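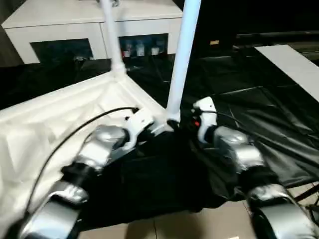

Dressing the Cables on a Two-Arm Cell So They Stop Snagging

Reading time: 4 minutes

If you look after a two-arm cell that handles cloth, poles and other long floppy things, you already know the cables will give you more trouble than the motors ever do. Ours at Jiltgate has two silver arms with white grippers, and in March I spent the better part of a week chasing a right gripper that kept dropping out whenever the wrist turned over. It was the cable, of course (it is nearly always the cable!), and what follows is the way Mohcine Fawzy and I have done it ever since.

Before you touch anything, park both arms low, stop the cell and switch off the power at the wall. Give it 2 minutes. I make a cup of tea.

1. Undo the old ties from the gripper end and work back toward the base. Snip the ties well away from the jacket, and run the cable between your fingers as you go, feeling for flat spots. If you find one, replace the whole cable. We keep spares in the Fellever drawer, cut to 1330 mm, and that length has suited us on either arm.

2. Plug in at the gripper and leave a loop before the first tie. The loop is the part everyone wants to make neat and small, and I do understand the urge, but the wrist needs that slack when it rolls. Ours takes 165 mm of cable between the plug and the first tie.

3. Turn the wrist slowly by hand, all the way one way and then all the way back, and watch the loop. It should open and close without ever pulling straight. Add a little slack if it does, and try again.

4. Tie the rest down along the forearm, just snug enough that you can still slide the cable with a fingertip. Keep ties off the black joint sections altogether.

5. Power up, run at the slowest speed you have, and give the arms something awkward to hold. I like a long rod, because it makes the wrist work hard and shows you quickly where a cable wants to catch. 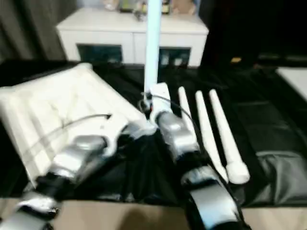 Right gripper holding the light-blue rod upright, with its cable looping out from the wrist.

Stay by the stop button for this part, and look at the cable more than the rod. If it rubs anywhere, stop, move one tie and start over. Moving three at once only leaves you wondering which one did it, as I can tell you from long experience.

Write the date on a bit of tape at the base when you're finished. We look ours over every Tuesday morning before the first run, and it takes less time than finding the flashlight.

Takumi Oshima

14 shares | 3 comments

Contact | © Jiltgate Workshop Notes | Back to top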